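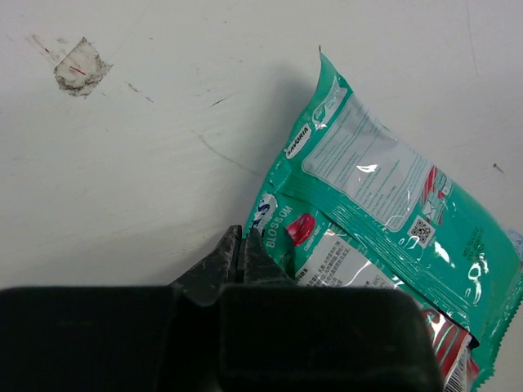
Wrist cam view on the bench, green candy bag and the two black fingers. Jul 31, 2026

So the arm has a name now. My neighbor's kid started calling it Arnia and I gave up fighting it, and the whole project folder has been renamed to match (which broke two import paths, thanks very much).

When I left off I had the arm moving and a gripper that would close on anything boxy. Blocks, tape rolls, the little cardboard cartons screws come in. Great! Then I moved on to bags and wrappers and spent most of July being humbled by candy.

Candy packaging is really hard. It's shiny, it folds over itself, and it changes shape the second you touch it. The bag up top is my worst one. Look at the bright spots on the film — my edge finder thinks every one of those is an object. There's a glare blob sitting right on the pale info panel that it loved so much it kept proposing it as the place to grab. The shadow on the left side was the other favorite. For a while the software was completely sure that shadow was a second, softer bag.

What I did about the glare: I turned the exposure way down, then moved the lamp off to the side and taped a sheet of baking parchment over it. It looks terrible and I love it. It doesn't kill all the reflections but it spreads them out, and the false grabs dropped a lot. I also stopped feeding the full picture to the edge finder. It only gets a crop in front of the fingertips now, so the gripper body itself stays out of the math.

The bench top is its own problem. It's white, so I figured it would make an easy background, and sure, it did when I bought it. Now it's got chips and scratches all over, and any nick with a bit of a dark rim shows up as a tiny feature. I set a minimum blob size and most of them went away. Szymon Wilczyńska from the Warninlow workshop told me to just put a gray mat down and stop complaining. He's probably right, but I've got 2435 frames logged on this surface and I don't want to start over.

Speaking of the log, I went through one evening's batch by hand. 207 tries at picking up something crinkly, 159 I'd call good. "Good" means it lifted and stayed up long enough to swing over to the bin. Most of the bad ones were the fingers coming down flat across the middle of a bag and sliding right off the film. The grabs that work best are on something that sticks up, like a seam or a twisted corner, so I'm adding a little bonus score for anything that looks like a ridge. It's a hack, nine lines of Python with a comment that says "sorry."

I've also been thinking about the fingertips. They're hard and they taper down to not much, perfect for cartons and kind of mean to a plastic bag. I ordered a small sheet of silicone from Zulcombe to cut into pads. If that's too grippy (can it be too grippy?) I'll try heat-shrink tubing, which I already have a drawer full of, in every size except the one I need, naturally.

One more thing for anybody building something similar: strain relief on the camera cable! Mine runs along the forearm and I'd been losing the feed at random for up to a minute at a time. I blamed the driver, reinstalled it, blamed the USB hub, bought another hub. It was the connector wiggling every time the wrist rolled. Two zip ties and a dab of hot glue and I haven't lost it since.

Next up is the pads, and then piles, where the bags overlap and I have to work out which one is on top. If you've got a trick for telling two shiny wrappers apart, please leave it in the comments.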